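About the Plinditz Robotics Club

Hi, and thanks for stopping by! I'm Chiyo Maruyama, I teach physics and shop at Plinditz, and I've been running the robotics club since it was four students and a box of motors in the back of my classroom. We've grown a bit (38 students this year, grades nine through twelve), and we've moved twice, both times because we ran out of outlets.

If you're a new family trying to figure out what we do all afternoon, I'll try to explain it without too much jargon. The kids tell me I'm bad at that.

What we work on

Most school clubs build a robot for one big game in the spring. We did that for years and had a great time, and some of our students still help out with the middle school teams. But the group kept drifting toward chores. Somebody would ask why a robot could throw a ball through a hoop and still couldn't pick up a sock, and then we'd lose the rest of the meeting to socks.

So now we do chores! Our big project is called Flinine, and the job is laundry: get an arm to reach into a dryer, take hold of one piece of clothing, bring it out and drop it in a basket. Then do it again until the drum is empty. I thought it would take us a semester. I would like that on the record, because my students bring it up constantly.

Cloth is hard. A wooden block has the same shape every time you look at it, and a T-shirt never does. Two things of a similar color lying on top of each other can look like one thing to the software. And a steel drum is basically a curved mirror, so the light bounces everywhere and the shiny spots move whenever the camera moves. We spent most of last August's summer session on glare alone – different lamps, different angles, a bedsheet over the window – and I've never seen teenagers argue so happily about a lampshade.

How the groups work

Everybody picks a group in the fall, and you can switch once if you hate it. The hands group works on the gripper and everything that bolts to it. The eyes group handles the wrist camera and labels pictures (so many pictures – put on some music). The driving group does the practice runs, steering the arm by hand so the software has something to learn from. We also have a notebook group, which sounds like the dull one and is where I'd send my own kid. They write down what we tried, what broke and what we changed, and every other group ends up asking them for help.

You don't need any experience. Really! Plenty of our members had never held a hex key before they joined. If you can show up, put tools back where they live and be nice to people when your code doesn't work, you'll fit right in.

Competitions and show days

We take Flinine to the Zurnevon Challenge, a home-helper contest for high school teams. Last year we scored 82 out of a possible 200, and we hung the score sheet on the wall by the door. Most of those points came from single items. The mixed load is where we fell apart, with the arm going back for the same towel over and over while the clock ran. Mixed loads are what we're practicing this year, with bright colors and dark colors in together.

We also do an open lab for families in the spring. Bring little brothers and sisters, they love it, and they ask the best questions.

Where to find us

We meet in the Tsuji Building, ground floor, at the end of the hall past the art room. Meetings start right after the last bell and I lock up when the last ride shows up. Dues cover snacks and a club shirt, and if dues are a problem, just tell me and we'll skip them, no forms.

We can always use clean old clothes, especially stretchy stuff and anything with sleeves – drop them in the bin outside my room. If you're a parent who knows wiring, sewing or spreadsheets and has a free afternoon now and then, please say hello. I answer email slowly but I do answer it.

Page updated 2026-03-10 by Ms. Maruyama
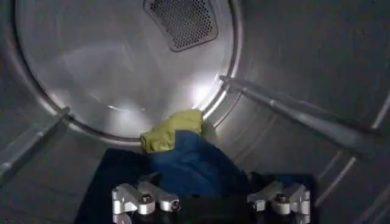
Flinine's wrist camera view into the dryer, with a mixed load: yellow-green, royal blue and dark navy.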